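Community Help > Crafts and Workshop > Gluing and Finishing

Print this page | E-mail this page
Last updated: 21/01/2018

Gluing small 3D-printed parts: what glue, and how do I keep the table nice?

Posted by Misaki Tamura

Hello everyone, and thank you in advance for your patience, this got longer than I meant it to! My daughter and I have been printing little things since November, mostly game pieces and ornaments, and we've reached the point where we want to stick some of them together. The one we're on now is a ring about as wide as a coffee mug with a ribbed fan that is supposed to stand up on the edge of it. Both are PLA. I tried super glue and it left a white bloom all over the green plastic, which broke my heart a little. I have a glue gun in the drawer (a small one, the low-temperature kind) and I wonder if it would be any good for this, or if it'll just melt everything into a puddle.

My other worry is the table. It's a butcher-block top my father-in-law made and it's a pale wood that shows every single mark. I'd be working right on it. Any advice is welcome, even if the advice is "don't."

Skarulis

Hot glue works ok on PLA if it's not too hot. Sand it first. Put down newspaper.

Setsuko Hosoda

Misaki, please do try it! I've put together a great many of these over the years (my nephew once worked it out at around 1,000, counting all the holiday ornaments, and I have no reason to argue with him), and the low-temperature gun is what I reach for whenever the part is going to sit on a shelf and not be handled much. For anything that gets pulled on or dropped I'd use a two-part epoxy instead and leave it overnight.

The white bloom is from the super glue fumes settling. You can often get it off with a drop of mineral oil on a cotton swab, but try it on the underside first, and do it after the gluing is finished, as the oil will keep glue from sticking.

Now for the table. I wouldn't use newspaper on pale wood, myself. I did that once and found a line of print transferred right where a bead of glue had dripped. A silicone baking mat is lovely, and the glue peels off when it cools. If you do get a drip on the bare wood, leave it alone until it's completely hard and then ease it up with an old plastic card.

Here's how I go about it:

1. Push your containers and tools to the far side of the table and keep the middle for the pieces you're joining. I used to work in a little clearing among the jars and I was forever gluing my sleeve to something.

2. Rub both faces with fine sandpaper where they'll meet, then wipe the dust off with a dry cloth.

3. Fit the parts together with no glue at all and look at them from every side. Make a tiny pencil mark where the fan should go.

4. Hold the fan by its edges and bring the gun in with its tip pointed down. Put the glue on the fan and keep it off the ring, as you'll have a much easier time seeing how much you've used.
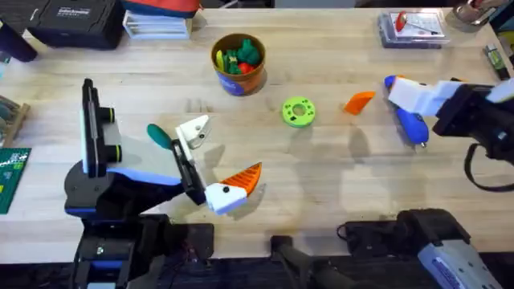 5. Set the fan on your pencil mark right away and hold it still for a slow count of 40. I know it feels like forever. My arms used to wobble, so now I rest both elbows on the table.

6. Pull off the strings once everything is cool. A hair dryer on low will take care of the wispy ones, but keep it moving or the PLA will soften.

And do stand the gun on its rest between parts, with the mat underneath. Let us know how the ring comes out, I'd love to hear!

Contact us | Copyright Godau Community Help | Back to top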